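Speaker notes: Teaching a robot to tidy in simulation, then letting it loose on the real thing
Stisdale group talk, 2024-01-05
4 min read

Slide 1. Hello, thanks, one line on who we are. Then straight into the problem, don't linger on the logo.

We want a robot to put household things where a person asks. "Move the sponge next to the soap." Easy to say! The trouble is the number of bathrooms in the world, and how differently people fill them. So our project, Jorus, learns in simulated rooms first and meets real ones much later.

Slide 2. The old way. Our first version trained on one layout with the objects shuffled a little each time. It got very good at that layout and fell apart everywhere else. Show the failure clip from Celtwood (let it run to the end, people love it when the arm goes for the wrong bottle).

Slide 3. What we changed. This is my favorite part, so watch the clock. We now build each scene from small pieces: a surface, a set of objects, wall colors, a light. Every piece gets picked fresh. We ended up with 237 scenes, and the policy never trains on the same one two times in a row. Mention that crowded surfaces turned out to be worth far more than empty ones. A lid packed with a tube, a paper roll, a can, a spray bottle, a sponge and a soap bar gives the planner real choices to make, with things hiding behind other things.

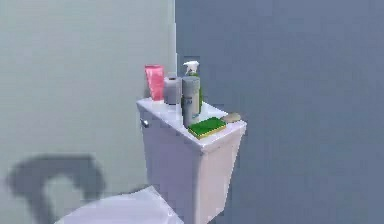
Does a simulated scene have to look like a photograph for the training to carry over?
Variety mattered more than realism in our tests, and simple shading was good enough as long as the shapes, the sizes and the clutter changed a lot.

Pause after that one. Somebody will want to argue, and it's a great argument to have, but ask them to save it for the end.

Slide 4. The result. We held back 51 scenes the policy had never touched. The single-layout version finished fewer than half of the tasks. The new one finished over 4 out of 5, with the same network and the same training time. I still get a kick out of that chart, so give the room a moment to read the axes before talking over it.

Slide 5. Where it still goes wrong. Be open here. Objects tucked behind taller ones are the big one: the policy sometimes grabs whatever is in front and calls it done. Soft things are hard too, and our simulated sponges are stiffer than any sponge you own. We have 2 ideas for this, a second camera view and a "look again" step before each grasp. The second view is running now at Dubey, early numbers from December are in the backup slides if anyone asks.

Slide 6. Try it. The scene builder is a small tool and you can make your own room in an afternoon. Kitchens, workbenches, the shelf by your front door, please send us the weird ones!

Questions. Repeat each one into the mic.

12 shares | 3 comments
Contact the Jorus project | © Stisdale | Back to top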